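2024-03-15

I have been learning to swim for 2 months now, and I want to write down how it goes before I forget the beginning. In my head the beginning is already becoming nicer than it was.

The pool in Killdale is old and the water is always a little too cold in the first lane. I go there on the early bus, the one that stops at Ruddock first, and I read the same page of my book all the way because I am nervous. My teacher is very patient. She told me in the first lesson to put my face in the water and blow, and I could not do it. I stood there with water to my ribs, a grown woman, holding the wall. A boy of maybe six went past me on his back, looking at the ceiling.

Today I swam 40 meters without touching the bottom. I must write it again, 40 meters! It was not beautiful. My legs sink when I breathe to the left, and when I breathe to the right I swallow. But I turned at the wall, pushed, and came back as far as the second ladder. My teacher walked beside me along the edge the whole way, and she did not say anything until I stopped. Then she said, "So, next time the whole way back."

After swimming I am hungry like I never was before. I bought a cheese roll at the station and ate it before the bus came, and then I had soup at home also.
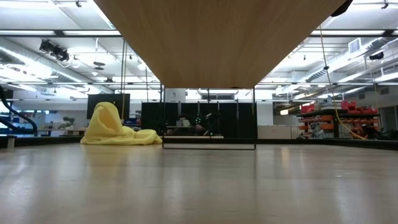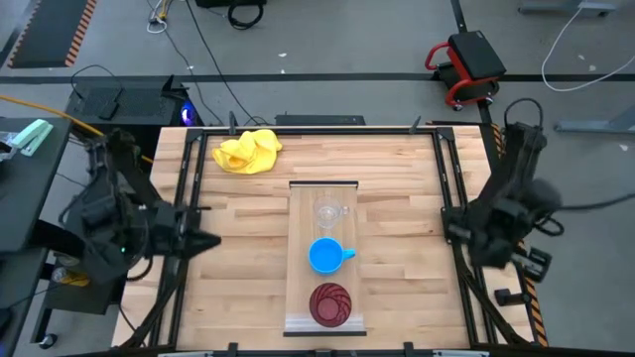
Yellow cloth in both, and the blue cup in the second one.

In the evening I called my mother. She never learned to swim. She grew up close to a river and her father did not allow the girls to go in, only the brothers, and she still talks about the river as if it were a neighbor she did not like. I told her about the meters. She was quiet, then she asked if my hair was dry before I went outside. I said yes. It was not completely true.

She asked also if I will go in the sea this summer. In May we are supposed to go to Belura for my cousin's wedding, and the hotel is near the beach. I said I don't know, the sea has no wall to hold. She laughed at this a long time. Then she said she would maybe stand in it up to the knees if I stand next to her. I wrote it on the calendar in pencil.

Things to remember for the next lesson: look down and not forward. Breathe out slowly, all the time, also when I am afraid. Buy a better cap, the red one pulls my hair. Ask about the lane for slow people, if it is free at lunch time too.

My shoulders hurt when I lift the kettle. I will go to bed early with the window open a little. I washed the towel and it is on the chair, and the swimsuit is hanging in the bathroom and dripping into the tub, I can hear it from here.

Hae-won Wi

2 comments · 40 shares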